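Fenasstead Makers' Room
Sorting Table and Metal Bin: Inspection Checklist with Comments

Completed 5th February
Covers: sorting table, gray metal bin, floor around the table, shelf supplies
Next check: end of February

Marks used: OK, Fix, Watch, N/A. Comments follow each item where there is something to say. Items with no comment were checked and passed.

1. TABLE

1.1 Table stands level and does not rock
OK. One foot was turned down a little at the last check and has held.

1.2 Top free of splinters and raised grain
Watch. Run a bare hand along the front edge before the next session. One rough place near the front corner was sanded and will need oil.

1.3 Nothing stored on the lower rail
OK.

1.4 Table top clear apart from the bin and the tan sheet
OK. Please keep it that way. Coffee cups have been left here before and one went into the bin.

1.5 Bin sits fully on the table, no corner hanging over
OK.

2. BIN, OUTSIDE

2.1 Top rim smooth all the way around
OK. Checked with a cotton glove, which snagged nowhere.

2.2 Outside corners not bent or split
OK.

2.3 Lifting sign in place
Fix. The sign says two people to lift and it has come off again. It was stuck on with Lurkum tape, which does not hold on this metal once the room warms up. Use the screw-on holder in the drawer for the table, not the bin.

2.4 Weight when empty
N/A this time. The bin was not emptied for the check.

3. BIN, INSIDE

3.1 Side walls sound
OK. Faint scratches and smudges on the right wall, nothing that would catch a finger.

3.2 Floor of the main compartment sound
OK. Fine scratches and scuffs all over, as you would expect on bare metal. There are two small dark round spots toward the lower right. Draw them on the bin card so that the next person can tell whether they have changed.

3.3 Paint on the raised panel
Fix. The white band is chipped, worst around the middle, and gray metal shows through. The lower edge of the paint is ragged. Loose flakes get in with the small pieces and are hard to pick out. Scrape back to firm paint, wipe, repaint. Do not paint over the flakes. Allow 4 hours before putting anything back in the bin, and leave the door open while it dries.

3.4 Rear compartment clean
Fix. Pale specks and debris along the foot of the back wall. The vacuum nozzle is too wide to get in there. Use the flat brush and work from one end to the other, then wipe with a damp cloth.

3.5 No standing water, oil or glue
OK.

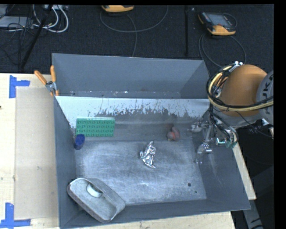
Part 4 deals with what people leave behind. The rule has been the same from the start: at the end of a session, everything comes out of the bin and goes back to its own tub. The next group should be able to start without sorting somebody else's things first. Small parts are the main concern, as the room is used by families with young children on some mornings.

4. LOOSE ITEMS LEFT IN THE BIN

4.1 Bin empty at end of session
Fix. Items left in the main compartment. The ones that need a comment are listed under 4.2 to 4.5.

4.2 Building brick pieces returned to the brick tub
Fix. One green plate left in. Check the studs for glue before it goes back. If it has been glued, it goes in the craft tub.

4.3 Foil and wrappers thrown away
Fix. One crumpled piece of silver foil on the floor of the bin. Foil tears into sharp little strips once it has been crushed a few times, so it is not to be saved for craft use. Put it in the trash. New foil is on the shelf.

4.4 Small objects put away in the lidded tub
Fix. A small dark blue cylinder by the left wall, and a small rounded reddish-pink object near the back of the floor. Both to be picked up. Anything you cannot name goes in the lidded tub with a slip of paper saying which session it came from. If no one claims it by the next check it is thrown out.

4.5 Small items tested in the choke gauge
Fix. Not yet done for the two items in 4.4. The gauge hangs on the hook inside the cupboard door. An item that fits all the way inside is kept out of the family sessions, whatever it is.

4.6 No batteries, magnets or needles
OK for what was checked by eye. A magnet sweep should be done after the bin has been emptied.

5. FLOOR AND WALKWAY

5.1 Carpet flat, no curled edges
OK. The carpet is very dark and small parts do not show on it. Use the flashlight held low, and go over the strip behind the table twice.

5.2 Clear walkway behind the table
OK. Measured at 60 inches. The lowest we accept is 55.

5.3 No cords across the walkway
Watch.

5.4 Trash can within reach of the table
Watch. It keeps getting moved over to the sink, and then foil and tape end up in the bin. Put a floor mark down.

6. SUPPLIES

6.1 Flat brush
OK. Worn on one side but usable.

6.2 Cloths
Fix. Almost 2 packs were used up since the last check, which seems like a lot. Please wash and reuse the thick ones.

6.3 Cleaner
OK. We are now using Flotell on the bin, diluted as the label says. Spray the cloth and not the metal. Do not use the scouring pads, which leave marks.

6.4 Gloves
OK. Small and medium in stock, large running low.

6.5 Tubs and lids
Watch. The Kong tubs are fine but two lids have been swapped, so the brick tub does not close. Try them the other way around before ordering new ones.

7. WORK TO DO BEFORE NEXT CHECK

Empty the bin and put every item away (4.1 to 4.4)
Gauge test and magnet sweep (4.5, 4.6)
Brush out the rear compartment (3.4)
Scrape and repaint the white band (3.3)
Draw the two dark spots on the bin card (3.2)
Put the lifting sign back up (2.3)
Oil the sanded place on the table edge (1.2)
Floor mark for the trash can (5.4)
Buy cloths, large gloves

The brushing should be done after the scraping, or it will have to be done again. The bin can stay in use until the paint work starts, as long as it has been emptied and wiped first. Once the scraping has begun, hang the red tag on the rim and take sorting to the side table.

Comments from users of the room

"Could we have a second brush? Ours is always in use when we pack up."
Reply: Yes, one has been added to the order.

"The bin is noisy when bricks are tipped into it."
Reply: Please lower them in by the handful. A mat was tried and small parts went under it.

"Can the bin be moved nearer the window?"
Reply: Not for now. The walkway there would come out under the limit in 5.2.

Keep this sheet in the folder by the door. The older sheets are behind it.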